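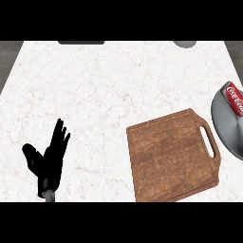 3.2 Pattern and the reporting of dirt

The households were asked to wipe down their worktops as they normally would and to stop when they judged the surface clean. Of the 105 that agreed to take part, two withdrew on learning that we would then inspect the result. The rest were braver, or had not read the information sheet, which in fairness ran to four pages.

We had expected plain surfaces to be kept cleaner than patterned ones, on the simple ground that a crumb has nowhere to hide on them. The swabs gave this idea only weak support. What pattern did change, and quite sharply, was what people said about their own kitchens. Owners of plain white tops called them "a nightmare", "never right" and, in one reply, "a mistake I made in July". Owners of marble patterns were calm. Asked when they had last cleaned, many gave answers that suggested they had been spared the need to think about it.

White marble patterns of the kind in Figure 1, with thin veins in pinkish beige, light brown and faint grey, are a special case. They are sold as bright and clean-looking, yet their colours are close to those of toast, tea and most breakfast cereals. A brownish speck on such a surface may be part of the design or part of breakfast, and our respondents were generous in favour of the design. Where the veining was dense they tended to wipe across it quickly. On the plainer patches they slowed down and went back over the same spot, as if the dirt could be relied on to keep to the white.

The trade seems to have understood this for some time. The Skaltavero range, supplied to us by Skalent, is offered in a finely broken vein which the fitters told us draws fewer complaints than the older pattern of long continuous lines. Lindgren put the same point to the showroom staff at Hovus and was told that customers "like a bit of movement". We take this to mean that they like somewhere for the crumbs to go.

Joshi has argued, in discussion, that the effect is one of lighting and that a lamp under the wall cupboards would remove it. We tried this in the Mulder flats, where the lamps were already fitted. Residents agreed that they could see the surface much better and, in over half of the kitchens, switched the lamp off before cleaning. The self-reports from these flats are therefore treated separately in Section 4, along with those from homes with a dog.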